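Sanding out a light wood tabletop or leaving it alone?
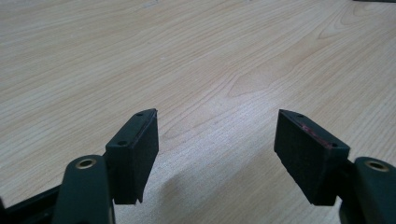

So I picked this table up secondhand in September and I keep going back and forth on the finish. It's pale, with wavy grain and a little bit of shine to it, and I'd love it flatter and more matte for a work table. The seller said it was a Skestari but couldn't tell me if it was solid or veneer. I paid 40 bucks so I'm not too scared of wrecking it, but I do like it!

stustum_shed
Those long nested arches toward one side say flat-sawn to me. Could be veneer, could be a solid board. Look at the end grain before you touch it with anything.

glue_and_regret
Veneer, I'd bet money. Please don't put a power sander on it. I went through the top of a Lastia sideboard in 9 seconds and I'm still mad.

stustum_shed
You can't call that from one photo. My mom's solid ash table has grain just like it.

glue_and_regret
Fine, but if I'm wrong he loses nothing by going slow. If you're wrong he's got a hole.

pinebarrens47
Why sand at all? Wipe it down with mineral spirits, scuff by hand with a gray pad, then a coat of matte wax. Go with the grain, even where it runs diagonal. I did mine this way (kitchen table, two kids) and it still looks good.

OP again
Ok, crawled under with a flashlight. There's a seam along the edge, so I guess veneer wins?? Leaning toward the gray pad. Does wax hold up to coffee cups?

pinebarrens47
Not really, no. Use coasters or redo it every spring.

glue_and_regret
Or skip the wax and use a matte water-based poly. Try it on the underside first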